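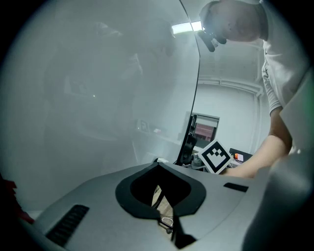

Holding a printed marker square up to a hand-held gripper, as seen from the gripper's own camera.

Workshop Tips: Trying Out Hand-Held Grippers Side by Side

By Ifigeneia Drakos
Posted 4/9/25

Most of the mail after our July page on bench clamps asked about hand-held grippers, the kind you carry around and work with your own fingers while a camera on the housing records. Readers at the Ketstead workshop have been comparing two sets for a while, one from Padisell and one from Prilside, and I asked them to send in whatever had saved them time. The tips below are theirs and mine mixed together.

Before you start

Charge or plug in everything the night before. If you run on mains power, use one power strip per bench and keep it on the floor behind the work, out of the walking path. Long cords should be laid out before the strip is switched on.

Write the name of each gripper on masking tape and put the tape on the handle end. Two sets in the same gray get mixed up by lunchtime, and a comparison with the labels swapped is worth nothing.

Clear the work surface down to what the test needs. Put spare screws, caps and lens cloths in a lidded tub. A tray works too, but trays get knocked.

Wear plain short sleeves or roll up long ones. Loose cuffs get between the fingers of the gripper and will spoil a grip that would otherwise have been fine.

Markers

Print marker squares at full size. Check the printer dialog for "fit to page" and turn it off. Measure the printed black border with a steel rule and write the measurement on the back of the sheet.

Use matte paper. Glossy photo paper catches ceiling lights and the square drops out at certain angles.

Glue loose squares to stiff card or thin board. A square that bends in the hand gives a different answer every time you hold it up. Spray adhesive is better than glue stick, which leaves ridges.

Leave a white margin outside the black border. Orestis Liapis trimmed a whole batch right up to the black and had to print 19 again.

When you hold a square up to a camera by hand, pinch it at the margin and keep your fingertips off the pattern. Start with it facing the lens, then tilt it slowly one way and then the other. Note the tilt at which the software loses it. Do the same with the second gripper, from the same spot and under the same lights.

Wipe the marker blocks with a dry microfiber cloth. Alcohol lifts some printer inks.

Shiny surfaces

Anything glossy near the work will show a second copy of your markers. Dark polished panels, turned-off screens, glass doors and lacquered tabletops all do it. Some software ignores the copy and some jumps to it for a moment, and you want to know which kind you have before you rely on it.
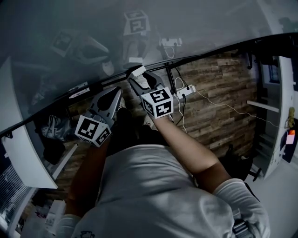

Photo: Mayu Sugiyama / Ketstead workshop

To check, stand at the edge of the glossy surface with a gripper in each hand and bring the tips in close. Watch the position readout while you do this, or have somebody else watch it. Hold still for a slow count of six, move away, and come back in at a different angle. If the readout jumps only when you are close, note the distance and keep that far off during normal work. If it jumps everywhere, cover the surface.

Covers that have worked: brown kraft paper, an old flat bedsheet pulled tight, matte shelf liner. Covers that have not: cling film, foil-backed insulation, a plastic shower curtain.

Try the same move with one gripper and then with both. In the Padisell set the second block sometimes blocked the camera's view of the first when the tips crossed. The Prilside set did this less, but its blocks sit farther out and you will bump them on door frames.

Comparing the grip

Pick small things you already own and use the same ones for every gripper. Ximena Zamudio keeps nine in a cookie tin: a die, a clothespin, a teaspoon, a cork, a rubber washer, a key, a bottle cap, a pencil stub and a small white block of the sort you get in craft kits. The block is the most useful, as its flat sides show straight away whether the fingertips are closing square.

Pick up, hold, put down, let go. Do it standing, then sitting. Do it with your weaker hand.

Soft curved fingers will roll a round object toward the palm. If you want the cork to stay at the tips, come in lower than feels natural and close slowly.

Score each try as held, slipped or dropped, and leave it at that. We tried a ten-point scale and could not agree on a single seven. Over the whole comparison we logged 588 tries, and the three words were enough.

Swap hands and swap people. Gerasimos Gavalas has large hands and liked the Padisell trigger. Mayu found it a long reach and preferred the Prilside. Both of them are right, so put the user's name on the score sheet next to the gripper's.

Cameras

Clean the lens first. Half of all "bad camera" complaints at Ketstead went away with a cloth.

Wide lenses go dark at the corners, and the gripper housing takes up a good part of the view. Keep the thing you care about near the middle. If you are holding a marker and can only see a corner of it on the monitor, bring it in toward the center before you blame the software.

Turn off automatic brightness if the menu allows. Walking under a ceiling panel otherwise makes the whole picture dip and recover, and the two grippers will not dip at the same moment.

If you wear a camera on your head as well, tighten the strap, look down at your work and check the view. You want both hands in it with your elbows relaxed. Tilt the camera down instead of bending your neck. A session of nearly an hour with your chin on your chest is hard to get up from.

Putting away

Open the fingers fully before storing. Left closed, soft fingers take a set.

Coil cables loosely, over and under, and tie them with a strip of cloth or hook-and-loop. Rubber bands leave a sticky line after one summer.

Store loose markers flat in a folder, face to face, with a sheet of plain paper between. Throw out any with a scratch through the border.

Reader question

A reader in Villanueva asks whether a cheap kitchen scale is any use for testing grip. Yes, for a rough idea. Rest one finger of the gripper on the pan and squeeze gently toward the other, keeping the handle still on a stack of books. Read the number once it settles, take it three times and use the middle one. It will not match a proper force gauge, but it will tell you which of two grippers squeezes harder.

Next page: storing drill bits in a damp garage.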